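Review: Jomia Bench Skills Service, Kitchen Appliance Package
Prepared by Leonilde Seixas, with bench notes by Salvador Loureiro
20/06/2025

The Antunes Assisted Living Workshop was asked to assess the Jomia service before renewing its subscription. Under the service, the supplier sets up a two-arm station at the customer's site, programs it for a household appliance the customer selects, and returns for five support visits during the term. We chose a countertop microwave, the appliance our residents ask about most often.

Setup took seven working days, two more than the supplier had quoted. The delay came from the mounting plates, which had been shipped to our Brellamton office by mistake. Once the plates arrived, the installer worked quickly and left the station tidy. The written guide is clear on daily startup and weak on fault messages — staff had to telephone twice in the first week.

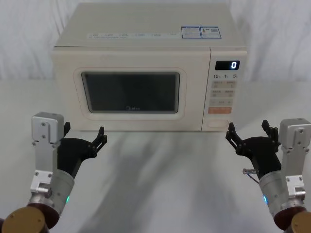
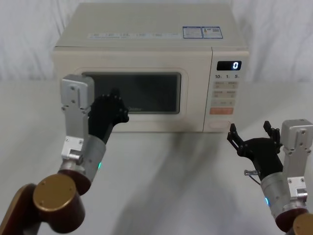
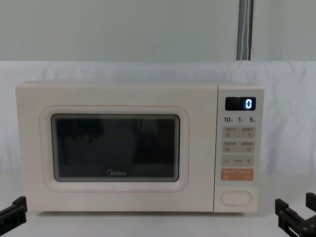
Two-arm station with the Midea microwave, display at 0 in all three views.

The package covers opening the door by its release button, setting a time and pressing start. Time setting was the strongest part of our trial. The keys for ten minutes, one minute and five seconds sit in a single row, and the supplier's software lets staff name each key in plain English. Our newer staff found this helpful, as the printing on the panel is in Chinese.

Door handling was less consistent. The release button is low on the panel, and the approach had to be taught again whenever the microwave was moved. Jomia supplies a positioning template for this purpose, but charges for it separately. In our view it belongs in the basic package.

Support was courteous throughout. Calls were returned the same day, and the April software update corrected a slow restart that Mr. Loureiro had reported. We also considered the competing Jestiswood plan, which costs less but offers remote help only.

Overall rating: 5 out of 7. The workshop will renew for six months, on the condition that the template is included and the section on fault messages is rewritten.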